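Stories > Short Fiction > Work

The Gray Top

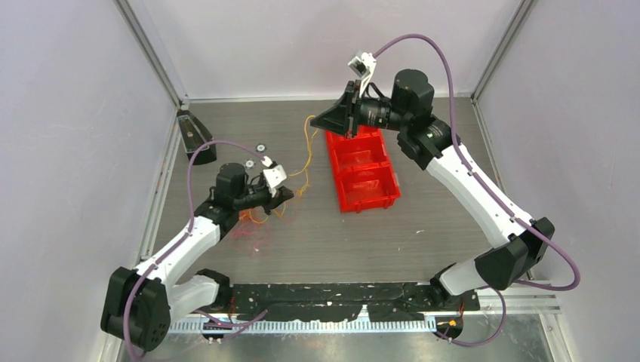 A gray-brown top with a fine grain, and pale panels on three sides.

Lamisi Arthur got to the unit at Nernden before the lights in the corridor had come on, so she found the door by running her hand along the wall. She had the key on a loop of string. Inside, she put her bag on the floor and looked at the table.

They had argued over the color for most of a month. Yaa Abubakari had wanted white. White showed everything, she said, and if you dropped a screw on it you could find the screw. Lamisi had wanted something you could stand in front of all day. The sample from Gallness had arrived in a padded envelope, a gray-brown square the size of a coaster, and she had carried it in her coat pocket until the corners went soft.

"It looks like a wet fence," Yaa had said.

"It looks like a dry fence."

"Fine. A dry fence."

In the end Yaa had given up the top and taken the walls. The walls were pale, one of those colors that was gray until you put something gray beside it. She had paid for them out of her own account and never mentioned the amount. Lamisi had seen the receipt anyway. It was $210 with delivery.

Now Lamisi bent down until her eyes were level with the surface and looked along it toward the back. The lines of the grain ran from side to side. She had asked for that. The man at Gallness had told her most people ran it front to back, and she had said that she understood, and asked again.

Her father's bench had run side to side. She hadn't told Yaa that was the reason. He had fixed radios on it for the whole street in Serrano, and when she was small enough to rest her chin on the edge she used to follow one line with her finger until it went under something. He didn't mind as long as she stopped when she got to the parts. He laid the parts out in the order he took them off, left to right, and put them back right to left. If she moved one he knew which one.

After he died her brother sold the bench with the house. Someone had painted it green by the time she went back to ask.

She wiped the top down with a cloth, starting in the rear corner and working forward. There was dust along the seam at the back. She folded the cloth over her fingernail and ran it down the strip, and then did it a second time with a clean bit of the cloth.

Yaa came in with two coffees and her coat open.

"You've been here since when?"

"A while."

"The Grurance people aren't coming until 10." She put the coffees on the shelf by the door, because they had a rule about that, which was Yaa's rule. "Did you eat?"

"I had a banana."

"That was in the car yesterday. I saw you eat that yesterday."

Lamisi rinsed the cloth at the sink and wrung it out. Yaa walked around the front and stood with her hands in her coat pockets, looking at the top, then at the side panels, then at the top again. She did this with shop windows too. It could take some time.

"They're going to ask why we spent money on a table," she said.

"We'll say we needed a table."

"They'll say, you could have used a door on two trestles."

"Then we'll say we didn't want to."

Yaa thought about this. The rent was paid to the end of July and both of them knew what was in the account after that. It had been Yaa's turn to look, and she had looked on her phone in the parking lot and put the phone away without saying the number. Lamisi had not asked for it.

"It does go with the walls," Yaa said.

"I know."

"I'm saying I was wrong about the fence."

"You said it was a dry fence. You were right about that."

Yaa laughed and took her coat off. She hung it on the hook, then reached across and put her palm flat on the surface near the front edge, the way you would on the side of a horse. She left it there a moment. When she took it away there was a faint print, and Lamisi handed her the cloth.

They drank the coffee standing up by the shelf. Somebody rolled a cart down the corridor and stopped outside, and both of them looked at the door, but the cart went on.

"Which way did your dad's go?" Yaa said.

Lamisi looked at her.

"Your brother told me. At the wedding. He feels bad about it, you know."

"Side to side," Lamisi said.

Yaa nodded and finished her coffee. Then she went to look for the broom, and Lamisi held the door for her.

Filed under: Fiction, Working Lives, Friends

More stories
The Key to the Boiler Room
Two Coats of Green
What My Uncle Grew
Last Bus from Serrano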